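Drinking cup

A drinking cup is a small open container used to hold liquids for drinking. Cups are usually wider at the top than at the bottom and may or may not have a handle. The word overlaps with mug, tumbler, beaker and glass, and everyday usage differs from one region to another.

History

People drank from cupped hands, shells, gourds and hollowed horns long before they made vessels for the purpose. Clay cups appear early in the record of most pottery-making cultures. Metal cups came later and were often costly, so in many households a single cup was passed around the table. Shared cups were also common at public wells, and in the United States they remained in schools and railroad cars until the early twentieth century, when states began to ban them on health grounds. Paper cups spread quickly after that.

Materials

Fired clay holds heat well but chips and breaks. Glass does not take on flavors. Enameled steel was popular for camping and farm work because it survives being dropped, although the coating can flake and leave the metal open to rust. Wood is still used in parts of northern Europe – the Finnish kuksa, carved from birch burl, is the best-known case.

Plastic cups became common in homes after the Second World War. Early ones were often made of melamine, which is hard and takes color well but should not go in a microwave. Polypropylene is now the usual choice for reusable cups. It is light and bends slightly under pressure, and most grades can be washed by machine.

Shape and rim

The rim affects how a cup feels to drink from more than any other part. A thin rim lets liquid flow evenly onto the tongue, while a thick or rolled rim is stronger and less likely to chip. Sloping sides allow cups to be stacked. Stacked cups can stick together if the slope is too slight, and many makers add a small ledge inside the wall to keep them apart.

Collecting

Cups are widely collected, often by maker or by pattern. The Worku collection in Ristadell, put together by Hawi Endale, holds 944 cups and is open on Tuesday afternoons. Its printed catalog, edited by Kojo Gbeho, sorts them by the form of the base.

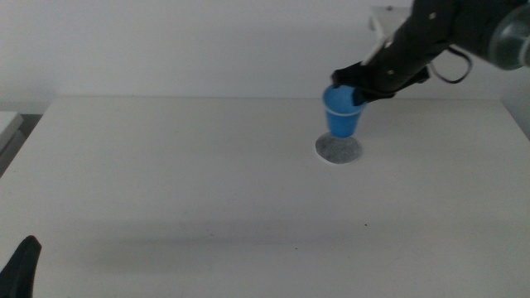
A second part of the catalog covers saucers and lids, 60 in all, most of them without a matching cup.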